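Workshop notebook, Trorham bench

15th August

Second round of relaxing and spreading on the Atallah material. The first batch came out of the humidity box this morning. Most were soft enough to open. The larger ones still had stiff wing bases, so I put them back with fresh blotter and a few drops of thymol in alcohol. The lid seal on the box is going and should be replaced before the Bedmont papers are opened.

Old labels first, as always. Every envelope gets its number in pencil before the specimen leaves it, and the envelope stays with the specimen to the end. The register now stands at 1,436. Five envelopes have no locality on them, only a date in October and a collector's initials. I have put those in the shallow tray and will go through the field book for them. Please don't merge them with the rest.
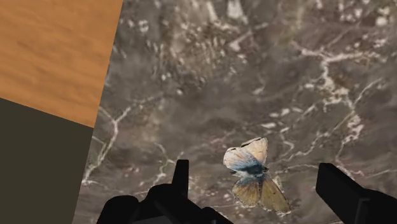 Gladys Benavides
Collections preparator, Trorham bench

Humidity by the dial gauge was 81 percent when I opened the box, lower than I like. I moved it off the windowsill. Two pieces of blotter had spots of mold at one corner. Threw both out, wiped the inside with alcohol, and left the lid off for an hour.

Spreading boards: the narrow Irov boards are fine for the small blues but the groove is too tight for anything with a heavy thorax. I tried widening one with a folded strip of sandpaper. It worked, but the edge is now rough and will catch scales, so it needs another pass with a finer grit and a coat of sealer. Don't use it until I have marked it done.

Glassine strips cut from the new roll are slightly waxy on one side. Put the waxy side up. I had it down on the first board and it dragged the fringe on a hindwing. Pins go close to the wing margin but never through it.

Drying time last round was 7 days and two of the thicker bodies sagged after they came off. Will leave this round longer and test the abdomen with a pin before lifting anything.
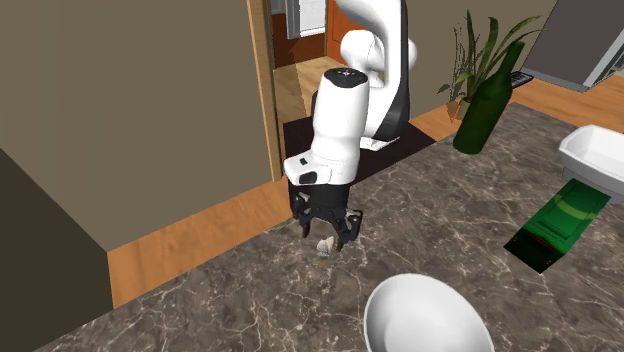

Countertop, Trorham.

Repairs: one antenna reattached with shellac gel. One forewing torn along a vein, backed with tissue from below. Both noted on the envelopes.

To do
Order a seal for the humidity box.
Sand and seal the wide Irov board.
Check initials in the October field book.
More No. 2 pins, the black ones.
Ask Bedmont if they want their old cork liners back.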